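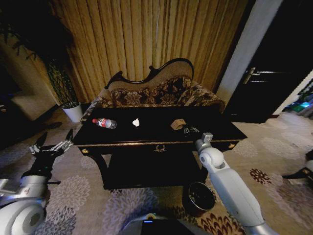
Attachment 1: parlor table, before clearing

Ticket 233 – Vudside house, front parlor
Status: open
Priority: low (guests disagree)

Problem: The black table keeps collecting things. Today's haul is a water bottle on its side, a crumpled tissue, a small cardboard box and a silvery item with prongs. Gold trim has not discouraged anyone.

Tried so far:
– Coaster set from Clukex. Also left on the table, then lost.
– Polite card. Used as a coaster.

4:10 pm: Tissue binned. Bottle to recycling, cap and all.
4:25 pm: Pronged item sent to the Firnow desk for identification. They asked if we wanted it back.
4:40 pm: Box still unclaimed. Holding until May.

Next step: wastebasket beside the settee. Mac Giolla quoted 100 for a brass one. Requesting a cheaper one.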